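Breakfast Service Assistants, Prarkholm Residential Centre

2022-11-03
Posted by Arlindo Rocha, Catering and Domestic Services
9 shares | 10 comments

The Drusodlow Trust invites applications for the post of Breakfast Service Assistant at its residential centre at Prarkholm, near Bornton. The posts are part-time and permanent, and successful applicants will be expected to take up their duties in February.

The centre provides accommodation for adults attending short residential courses. Breakfast is served daily in the ground-floor dining room, and on full mornings the kitchen prepares as many as 400 slices of toast. Toast is made in small batches at the serving tables, where residents can ask for it as they like it. The Trust regards this as an important part of the service and seeks applicants who will give it proper attention.

Duties at the toast station

Assistants work at a two-slot black toaster. Seeded and plain loaves are both offered, and slices are to be lightly toasted unless a resident asks otherwise.

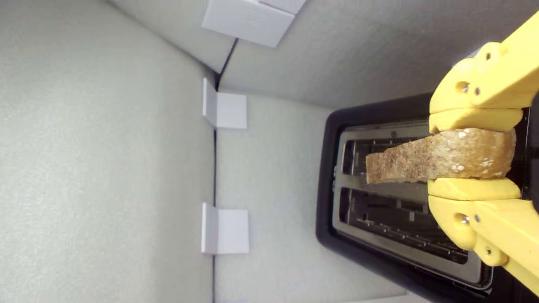 Other duties

The postholder will also be required to:

- lay and clear tables before and after the breakfast service;
- replenish bread, butter, preserves, cereals and hot drinks;
- keep bread for residents with special dietary needs apart from other loaves, and use only the toaster set aside for it;
- switch off, unplug and empty the crumb trays of all toasters at the close of service;
- report damaged flexes, plugs or controls to the duty supervisor without delay;
- complete the daily cleaning record.

Person specification

Previous experience in a kitchen or dining room is desirable but not essential. Applicants must be able to follow written instructions, to stand for the length of a service and to deal courteously with residents at an early hour. A certificate in food hygiene is required within the first ten weeks of employment, and the Trust will meet the cost of the course.

Applicants should be aware that thicker bread takes more care than the sliced loaves used in many canteens. A thick slice should be lowered squarely into the slot and should never be forced.
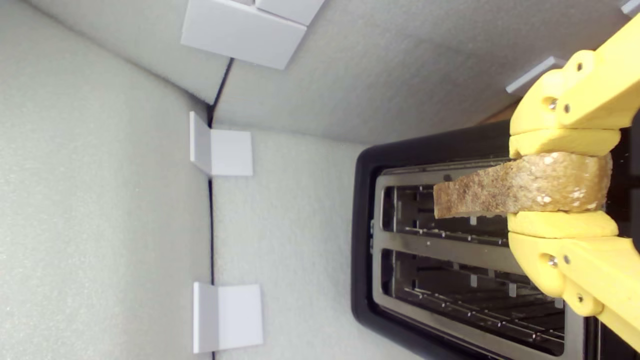 The same care is expected in the rest of the service. Residents often have only a short time between breakfast and their first class, and orders should be taken clearly and completed in turn. Where a resident is dissatisfied, a fresh slice should be offered.

Hours and conditions

Assistants work 10 hours a week on a rota agreed in advance. Uniform and a meal on duty are provided. A single payment of £200 is made on completion of the probationary period. Staff may apply at a later date for temporary work at the Trust's house in Toledo, where the same breakfast service is in place during the summer courses.

How to apply

Please send a letter of application and the names of two referees to Arlindo Rocha at the Prarkholm office. Letters should state the mornings on which the applicant is available. Shortlisted applicants will be invited to visit the kitchen before interview. Any adjustments needed for the visit or interview should be mentioned in the letter.

Contact us | © Drusodlow Trust | Back to top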